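Week 7: Reading an incident report without believing it
Handout to go with the April lecture. Bring the Ulloa log with you to the tutorial.

Background

The Plernville teaching lab runs a two-armed bench cell that moves glass test tubes in and out of a rack. The control software is Ornura. On the afternoon in question the right arm let go of a tube partway through a placement. The tube broke, the cell kept running, and the left arm carried on with its half of the job over the broken glass. The first human response was at 3 p.m., when a student came in to collect a bag.

The report that followed is one page long and gives the cause as "operator error (setup)". We will spend most of the hour on those three words.

What the report claims

The rack was said to be out of position, so the tube met the rim of the hole and slipped. The fix was to remind staff to line up the rack before each run. The case was closed the same day.

What the log shows

The cell had done 268 placements since its last check. In 18 of them the grip force dropped below the set level before the tube reached the rack. Each drop was logged as a warning and none stopped the arm. If the rack was the problem, why was the grip already weakening in mid-air? The report doesn't ask. I suspect its author never opened the log, though I can't prove that and you shouldn't write it in your assignment.

Note also that the rack's position was measured after the breakage, by which time somebody had swept the bench. As evidence it is close to worthless.

Cables
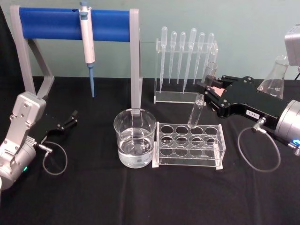 Brullmont, who serviced the cell, raised the cables as a second possible cause. A loop that hangs free can snag or tug on its plug as the arm turns, and a poor connection could give false force readings. This is plausible, and it would mean the 18 warnings tell us less than I have just suggested. It has not been tested. Treat it as a guess with a letterhead on it until someone runs the arm with the cable tied back and compares the logs.

The stop that didn't

Whatever made the tube fall, the left arm should not have kept moving. Ornura's manual says a lost grip "may" trigger a stop. Find the setting that controls this in the log header and write down its value before the tutorial.

For the tutorial

Rewrite the cause section in under a page. Mark every sentence as measured, reported or assumed. Marks come off for the phrase "human error" unless you can say which human, doing what, and what the machine was set up to do about it.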